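Home and Shared Workshop Builds > Grippers and End Effectors

Camera tracking on hand-held gripper drifts when it comes down to a white table

Posted by Harish Kandpal, April 2022

I am building a hand-held parallel gripper with a wide-angle camera fixed to the body. The plan is to record the path of the tool by hand and replay it later on a small arm I am putting together at home. The recording side gets done at a shared workshop, where there is bench space. The gripper body is printed from the Prusel files, rev 2, with the stock finger mount. Camera and IMU both run into a Fiken board, and the board writes to a card. Path estimation is done afterward in Seol with default settings apart from the lens calibration.

The path is good as long as the tool is at chest height. Once I bring it down near the tabletop, the estimate starts to slide sideways. When I lift it again the path does not come back to where it was. On replay the fingers close beside the bottle.
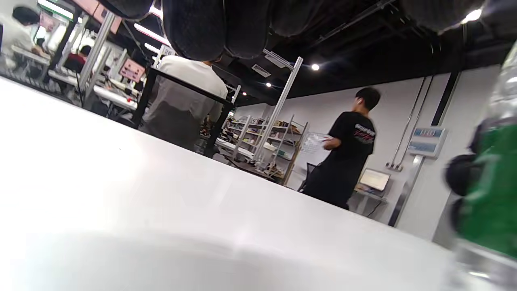 Over 300 of the frames in my last recording were flagged by Seol as having too few tracked points. The full recording is 2,799 frames. The flagged ones are nearly all from the low part of the path, where I approach the bottle and hold still before closing.

Already tried:

Recalibrated the lens twice with a printed checkerboard. Reprojection error is low both times and the two results agree.

Tightened the camera bracket. There was a little play in it. Removing the play helped with jitter and did nothing for the drift.

Raised the feature limit in Seol to 1,000 points per frame. The extra points go on the shelving, the ceiling lights and the people in the room. Almost none go on the table.

Slowed the approach. Slightly worse, if anything.

The table is smooth and white, and the overhead lighting leaves soft reflections on it. The bottle is clear plastic with a green label. Everything with hard edges is well past the far edge of the table.
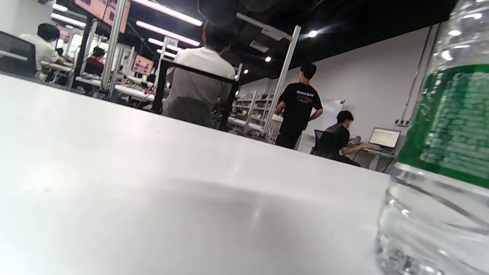
Low approach, bottle at right. White tabletop with overhead light on it.

Exposure is fixed at the shortest setting that gives a usable image. The ceiling lights are a mix of fluorescent tubes and round spots. I can't change those, as the room is shared.

Is this a limit of the method on a plain surface, or is there a setting I have missed? I would like to keep the table clear if possible. The recordings are supposed to look like the surface the arm will work on.

3 replies, sorted by votes

Bernice Ofori

There are two separate problems here and I would fix them in order.

First, the map. A plain white top gives the tracker nothing to hold on to, and the reflections are worse than nothing. A reflection has a soft edge that moves when the camera moves, and it does not move the way a mark on the table would. If the tracker picks up a few of those while the good points are scarce, the estimate gets pulled along with them. The shelving and the lights are fine for rotation. They are far away, so a small sideways motion of the tool barely shifts them in the image, and translation is the part you are losing.

You need fixed texture at close range. It does not have to be under the bottle. Print a sheet of tags or any dense irregular pattern, tape it flat along the far edge of the table, and leave the working area bare. Check that at least part of the sheet stays in view through the whole approach. If it drops out when the fingers are low, tape a second sheet to something upright behind the table.

Then build the map in a separate pass. Before recording any grasps, walk the tool slowly around the table with plenty of side-to-side motion and some height change. Finish where you started so the loop closes. Save that map and run each grasp recording against it with mapping turned off. With mapping on, every recording adds its own bad points.

Second, the people. Someone standing still for a minute looks like a good landmark and then walks away. Your raised limit of 1,000 makes this more likely. Put it back to the default. If your version of Seol accepts a static mask, mask the fingers and anything else that travels with the camera. A mask will not help with people, but a saved map mostly will, provided you make it when the room is quiet.

The slow approach being worse makes sense. The IMU carries the estimate over short gaps well and over long gaps badly. Going slowly over a surface with no points makes the gap longer. Move at a normal pace and hold still only where the sheet is visible.

Umesh Singhal

Put a patterned tablecloth on it. Works for me.

Also a clear bottle is a bad test object. I use a painted block.

Rizal Lau

Agree with Bernice on the map. One more item to check is the exposure, given the fluorescent tubes. On old ballasts they pulse at twice the mains frequency. With 60 Hz mains that is 120 pulses per second, so one pulse takes 8.3 ms. With a rolling shutter and an exposure much shorter than that, you can get bands that travel up or down the image. On a busy background they do little harm. On a white table they may be the strongest pattern available.

To test it, clamp the gripper so it cannot move, point it at the table, and record a short clip. Step through it frame by frame. If you see bands, set the exposure to 8.3 ms and lower the gain to compensate. You will get more motion blur, so keep the fast moves for the parts of the path that don't matter. If there are no bands, leave the exposure alone.

Check the time offset between camera and IMU as well. I had an early Fiken board where the offset changed after each power cycle. I went through this in February with a Lallus lens on the same body and blamed the lens for far too long. Run the offset calibration once per session, after the board has warmed up, and compare the values. If they move around between sessions, store the value with each recording and don't rely on the one in the config file.

Comments on this reply

Harish Kandpal: Clamped it and stepped through the clip. Faint bands on the table, none that I can find on the background. Exposure is now 8.3 ms. Fewer flagged frames but the sideways slide is still there. Printing the pattern sheet next.

Chrysoula Kalogeropoulos: Matte paper for the sheet, not glossy. And tape all four sides. Mine lifted at one corner and the map was off by a few millimeters at that end of the table.

Harish Kandpal: Sheet along the far edge, separate map pass, mapping off for the grasps, feature limit back to default. The path now returns to its start after each approach. It still loses points for a moment at the lowest position, when the sheet goes out of view. Will try a second one on an upright behind the table. Offset calibration gave the same value on both sessions so far.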